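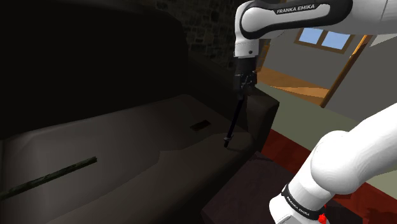

Drullimell Simulated Arm Set

Data card and buying notes

Maintained by Ffion Lougher, Stidero. Corrections welcome, invoices less so.

What this is

Drullimell is a set of 500 rendered episodes in which one Franka arm handles small objects in furnished rooms. We put it together in the months before our equipment request went in, so we could argue over what to buy while the arguing was still free. The release holds the rendered frames, the joint logs, and the spreadsheet that ate my May.

There is no physical counterpart to the set yet. There is a line in the budget with a number next to it, and the number changes whenever somebody opens a catalog.

Who it is for

Small labs and workshops planning a first arm. If you already own six of them, you have other problems and probably a better spreadsheet.

Contents

episodes/ 500 folders, one per episode
views/ rendered frames, by camera
logs/ joint positions and gripper opening
planning/ cost sheet, floor plan template, spares list
CHANGES.txt mostly apologies

How the episodes fed the budget

Reach. An arm looks enormous in a brochure and shrinks on delivery. We used the joint logs to see which targets made it stretch, then wrote the mount and its position into the request as their own line. Our first draft had the arm and nothing to bolt it to.

Gripper. The request began with the stock two-finger gripper and grew a second set of fingertips soon after. Sticks, bars and small tools with a fat handle at one end want different things from a fingertip. Price the spares with the arm, on the same quote. A separate order later means a separate approval later.

Cameras. One wide view and one close to the fingers. We tried to drop the close one to save money and put it back the same afternoon. Dark objects on dark furniture are hard to pick out from across a room, and that goes for people reviewing the footage too.

Lighting. Many of our rooms are rendered dim, on purpose. Lamps are the cheapest line in the sheet and were the last thing anyone added. Long shadows across a work surface will cost you more in review time than a decent lamp costs in cash.

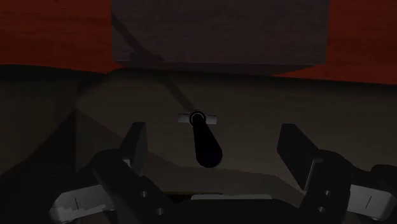

Planning sheet

The sheet has 19 rows. It started with 12, all of them things you could drop on your foot. The other seven are freight, power, insurance, training, floor marking, storage and the desk where the computer goes. Each row has four columns: what it is, who wants it, what it costs, and what happens if we don't buy it. Fill in the last column first. Several rows will leave on their own.

Prices are blank. Ours were quoted to us by Cleltwood under terms I would like to stay on the right side of, and yours will differ anyway. We asked Kokkonen for a second quote on the mount and recommend doing the same, if only for the improved tone of the first supplier's emails.

Known limits

Rendered contact is polite. A simulated grip is no promise about a real one, so don't use these episodes to choose a payload rating.

Nothing in the set wears out. The spares list came from conversations with people who own arms, and it is longer than we hoped.

Object names in the logs were typed by two people with different ideas of what a bar is. Search for "stick" as well.

The rooms are homes, with couches and rugs. If your arm is headed for a factory bay, take the planning folder and leave the rest.

Getting started

Copy planning/ somewhere you can edit it. Watch a handful of episodes from each camera before you touch the cost column. Measure your doorways, including the one you are sure about.

Versions

1.1 Added freight row. Fixed total, which went up.
1.0 First release. Total was wrong, and much nicer.

Questions go to Ffion through the issue tracker. Requests for a copy of the signed purchase order will be answered when there is one.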